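Wurkumdale Robotics Club, handout 3: gripping soft and thin objects
Tutor: Laiba Mengal

Work in pairs, 30 minutes each on the gripper. Read the Pollock notes first.

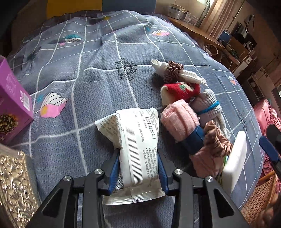
Grip width is this week's topic. Close slowly and stop once the object holds. A packet pinched at the waist, between the two blue pads, keeps its ends free — check that the printed side stays readable.

Part two is packing. Log each attempt on the Flonditz sheet, 17 per pair.

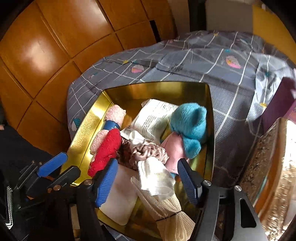
Clearance matters more in a box. With the gold tin, keep the right pad upright near the inner wall and bring the left one down at an angle towards the fabric. Sheets are due Sun 16 February.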